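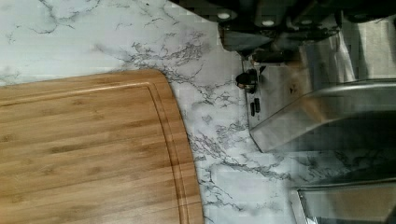
4. Fitting the transducer and display

These steps apply to the Grotetti 637 sounder and the 333 transom transducer on aluminium and fibreglass hulls.

4.1 Mounting the transducer

1. Put the boat on its trailer and level the hull fore and aft.
2. Choose a position on the starboard side of the transom, clear of strakes, rivets and the propeller.
3. Hold the bracket against the transom with its lower edge level with the hull bottom. Mark the two slotted holes.
4. Drill the pilot holes to a depth of 20 mm. Fill each with marine sealant before driving the screws.
5. Set the transducer face parallel to the waterline and tighten the pivot bolt.

CAUTION: Do not cut or shorten the transducer cable. Coil any excess and tie it off under the gunwale.

NOTE: On hulls with a Romaniuk jack plate, use the offset bracket (sold separately).

4.2 Connecting power

6. Run the power lead directly to the battery, separate from the engine harness.
7. Fit the supplied inline fuse to the positive lead.
8. Switch on. If the display shows less than 11 volts, charge the battery before continuing.
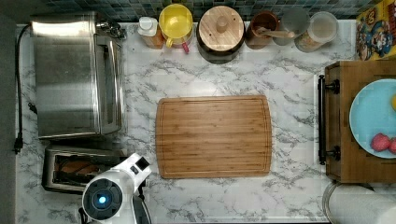 Javville Marine Electronics, Technical Publications, Lurville

4.3 First start

9. Select Fresh or Salt under Water Type.
10. Enter the keel offset in metres. Use a negative value to read depth from the surface.
11. Run at idle in calm water and check that the bottom trace is continuous. If it drops out at speed, lower the bracket by one slot and repeat.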